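Frame keeps tilting to the left no matter what I do

plulska_renter
I have one picture in the hallway and it will not stay level. Single nail, sawtooth hanger on the back. I straighten it before work and by dinner it looks like it's had a couple of drinks. The apartment is over a bus route in Skitville, if that matters. I've rehung it 3 times and the plaster is starting to look like a dartboard. What am I doing wrong?

torres654
The bus is doing it. One nail means the frame has a pivot, and every time the wall shakes it goes looking for a new favorite angle. Use 2 hooks, set a few inches in from each side, and hang it from D-rings instead of the sawtooth. Measure from the ceiling only if you trust your ceiling. I lived in a building in Corholm for 19 years and would not have trusted that ceiling with a shopping list.

Then put a rubber bumper on each bottom corner. They cost next to nothing and they grip the wall — mine went through a whole December of slamming doors without moving.

Before you drill again, take it down, stand it on a table and check that the hanger is centered on the back. Mine wasn't.
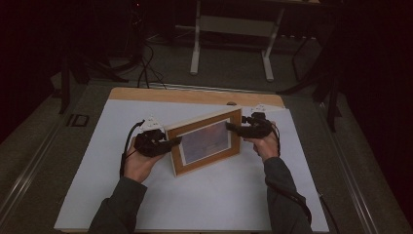
Light wood frame with a white mat, held by both sides.

Fill the old holes with spackle, and let it dry before you paint. I say this as someone who didn't.

offkilter
just use poster putty. works fine unless it's heavy, then you'll hear about it at 3 a.m.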